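3.2 What people mean by "the plate is for the bun"

I want to slow down on the small tabletop settings, because this is the part of the study where I changed my mind. Going in, I figured a snack setting was too simple to tell us much. You have a mug, you have a plate, you have something to eat, and everybody knows what goes where. Then Muthoni Urio and I sat down with the comment sheets (1529 written remarks in all, and yes, we read every one of them) and found that people had a lot to say about a plate!

The remarks came out of the Clesthorpe sessions, which ran through May. Each person looked at a setting and wrote down whatever seemed settled or unsettled about it, in their own words, with no scale to fill in. We didn't ask for design opinions. We got plenty of those anyway, mostly about color, and I'll come back to color in Section 4 because Naomi Nyamweya coded that part and she has stronger feelings about pastels than I do.
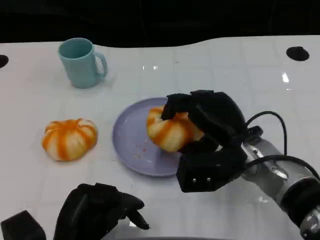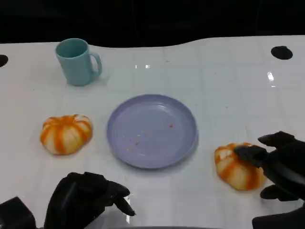
Figure 2. Snack setting with a pale teal mug and a round lavender plate on a white tabletop.

Belonging was the word that kept turning up on the sheets, and we ended up using it as the name of the code. A writer would say the plate "belongs to" the food even when the food was somewhere else on the table, and would talk about an item off the plate as if it were on its way there. I had expected closeness to do most of that work, so that whatever sat nearest the plate would get claimed by it. Closeness mattered less than I thought. Crumbs mattered more. There are a few tiny ones on the lavender plate in Figure 2, easy to miss on a quick look, and people who noticed crumbs like these wrote about the plate very differently from people who didn't. With crumbs it was "in use," "somebody's," "already started." Without them it was a dish waiting to be filled, or (my favorite) "a plate on its day off."

Out of the full set, 408 remarks used some form of belonging language, and Awuor Kioko and I coded those separately before comparing notes. We disagreed mostly on mugs. Awuor counted a mug off in its own corner as part of the setting no matter what, on the grounds that you can reach it from the same chair. I was stricter and wanted the writer to connect the two in so many words. We went with my rule in the end, mainly so that other people could repeat the coding without having Awuor in the room, but I'll admit her reading is closer to how I lay out my own breakfast. The mug question also depends on handles, which we didn't plan for at all. Several writers took the direction of a handle as a clue to where the person would sit, and once they had placed a person at the table they stopped describing objects and started describing a meal.

Shape gave us one more small headache. Pumpkin-shaped things got called food, decoration, or both in the same sentence, and we had to decide whether "put the pumpkin on the plate" was a remark about eating or about arranging. Adhiambo Nzioka suggested leaving those under a split code called Kinyua, after the pilot where the problem first came up, and that's what we did. It isn't elegant. It does keep the belonging count from being padded with remarks about centerpieces, and anyone who wants to merge the two groups can do so from the coding sheets without redoing our work.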